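25 December 2025

Quiet day in the lab, so I got a full run in on the linkage gripper with the white pads. 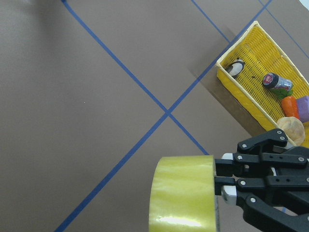 I started with the tape roll because it gave the old Hevutlow two-jaw so much trouble in February. It's wide, it's glossy, and the jaws had to open nearly to their stop to get over it. With those I got it off the table 2 times in 16. The new fingers have more travel and the links fold a little as they close, so the pads come in closer to flat. I got 13 out of 16 today with the same controller settings. The three misses were all the same kind: one pad touched first, the roll turned a few degrees, and the other pad closed on the curve too high up.

I tried to fix that by slowing the close. Halving the speed made no difference that I could see. Dropping the approach by a few millimeters did. I should have changed one thing at a time and I mostly did, except for the last batch, where I also nudged the force limit. I'm leaving that batch out of the table.

Then the basket. The bread roll is easy with either gripper. The carrot is fine if I come at it across the narrow side. The penguin is a nuisance because it's small and it ends up against the wall of the basket, and the finger links are bulky enough that the outer one hits the rim before the pads get down there. The Hevutlow jaws are slimmer and do better on that one. I wrote down both results. Seidu Ayaaba will ask which gripper I want to keep, and my answer so far is that it depends on whether we care more about big round things or small things in corners. He won't like that much.

The wrist camera is holding up. I had the Simero unit on it all day and the view of the pads is good enough to tell whether both are touching, at least on the tape roll. On dark objects I expect it to be harder, black fingers on a black object. The shine on the roll confused the depth estimate twice. I turned the depth input off for the last runs and used color only, and the position error got smaller. I want to repeat that before I say it to anyone.

Controller: the Antwi board dropped its connection once, after 62 minutes. No error in the log, it just stopped answering. Restarted it and it ran until I quit. Vuketlow's driver has a timeout set at 1000 milliseconds and I'm wondering whether that is what trips it – I'll raise it tomorrow and leave everything else alone.

One screw on the upper finger had backed out a little by the end. I tightened it and put a paint mark across the head so I can tell if it moves again. The others felt fine. Should check them every morning anyway, these links have a lot of joints and any slop shows up at the tips.

For tomorrow: timeout first, then the color-only runs again, then the can with both grippers. Also need to order more pads. Left at five, ate leftovers, called my sister.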